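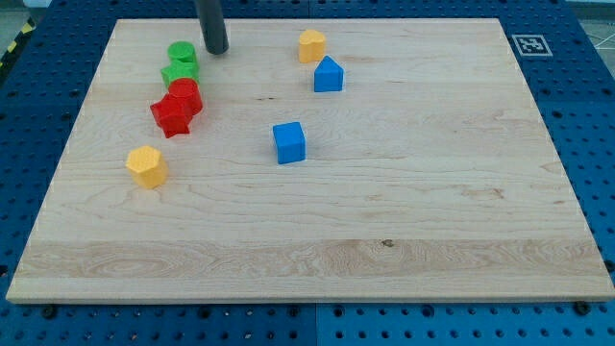

Gripper comparison, cell 2: pre-run inspection with comments
May
By Elif Naz Toprak

Applies to the Tredar parallel gripper and the Nekis soft-finger gripper, same arm, same block set. Complete before each change of gripper. Initial every line.

1. Emergency stop pressed and released, fault cleared at the controller. OK.

2. Maple board seated flat on the perforated table. OK. Small dark knot near the front edge is a surface mark; Butkienė checked it with a fingernail and felt no step.

3. Bolts at front corners of board tight. OK. Left one took a quarter turn.

4. Fiducial marker beyond the far right corner lying flat, nothing covering it. OK. Do not wipe with solvent.

5. Hazard tape at table edge stuck down. OK at the left far corner. Other edges not checked.

6. Block set complete: two each of green, red, yellow and blue. OK. Shapes include cylinders, a star, a heart, a house and a cube.

7. Start layout. Comment: the greens and reds are touching in a chain on the left. Keep this for the clutter trials. The blue cube stands clear on all sides and is the reference pick. Front half of the board stays empty for placing.

8. Payload and tool offset loaded for the gripper fitted. FAILED on first check. Nekis was mounted with the Tredar offset still active. Corrected by Dumitrescu, rechecked, OK.

9. Finger pads, wear. Tredar at 1,228 cycles, no visible wear. Nekis at 600, slight polish on one finger. Replace if it slips on the red cylinder.

10. Air line and cable slack through full wrist rotation. OK.

Open: item 8 needs a controller interlock. Tokgöz to raise with Rimik. Item 5 to be finished before the next change.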